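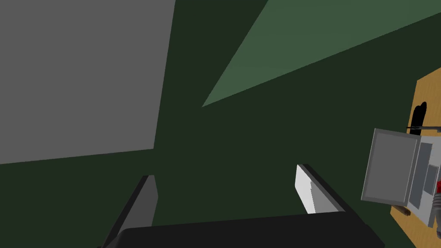
Image: Bisix, computer rendering. Used with permission.

Speaker notes - Choosing a wall color you can live with
Community hall, Plaselthorpe, 29/03/2026
Talk 50 minutes, then questions

Opening (first slide stays on the screen while people sit down)

Good evening, and thank you for coming. I painted houses in Gondal before I moved here, and now I give advice on color for small homes. Please stop me if I speak too fast. English is my second language and when I am nervous I hurry.

Ask the room: who has painted a room and then painted it again in the same year? Wait for the hands. Say that I have done it also, in my own bedroom, with a yellow that I still remember very well.

Slide 1 again - deep green

The slide is a rendering. You see a dark green, a much lighter sage green, and one large gray surface. I like to begin with it for one point only: the two greens are from the same family, but they do not do the same work. Many people tell me "I want green." It is like telling a baker "I want bread." We have to ask how dark, how gray, how warm.

Do not stay long on this slide.

Slide 2 - Lightness before color

Most mistakes I see are mistakes of lightness. The customer chooses the right color and takes it two steps too light, being afraid of it. On the wall it looks like a dirty white. Or he takes it too dark for a room with one north window, and must keep the lamp on at lunch time.

Explain the number on the back of the paint card. Many cards have a value for how much light comes back from the surface. Under 10 is very dark, and 60 is a comfortable middle-light wall. Pass the cards along the rows now (start on the left side, last time the right side kept them).

Slide 3 - The direction of the window

North light is cool and quite steady. A gray with blue in it can look sad there. South light is warm and strong and forgives a lot. East rooms are beautiful at breakfast and flat in the evening, west rooms the opposite. Ask people to think at what hour they use the room. A dining room used only at night should be chosen at night, with the lamps which will really be there.

Tell the story of the kitchen with the new bulbs: the owner called me to say the paint had changed. The paint was the same. She had bought very cool bulbs in April and the cream walls turned green to her eye.

Slide 4 - How to test

Do not paint small squares on the wall, next to each other. The eye compares them together and you judge the group. Take a big sheet of card, give it 2 coats, leave a white border, and move it around the room. Put it behind the sofa, near the door, next to the floor. Look at it for 3 days.

Show the real boards here. The green one is Grokance tester paint, I bought it myself and nobody is paying me to mention it. Hold it flat first, then upright. The same board looks darker when it is upright under the ceiling lamp - people usually make a small noise at this moment, so give them time.

Slide 5 - Should the ceiling be white?

My opinion, and you may disagree: a pure white ceiling over a dark wall makes a hard line, and the line tells you exactly how low the ceiling is. If the room is low, take the wall color over the ceiling, or use a lighter color from the same family. In a high room the white is no problem.

For a rented flat, ask the landlord in writing first. I have seen a full deposit lost for one navy hallway.

Slide 6 - Finish

Matt hides bad plaster but marks easily. For halls and for homes with children, look for a washable matt. Gloss on old walls shows every repair, especially with light from the side. Doors and frames can take the shine.

If time is short, skip this slide and go to the cost.

Slide 7 - Cost

Preparation is the expensive part, in hours if you do it yourself and in money if you pay. In my last job the filling, sanding and washing took over 50 percent of the work. Good paint on a greasy wall will peel just like cheap paint.

Questions

Somebody will ask about feature walls. Answer: yes, if the wall has already something to say, for example a fireplace or the head of the bed. Somebody will ask for the best white. There are too many to answer, ask them which way the window looks.

Collect the paint cards before people stand up.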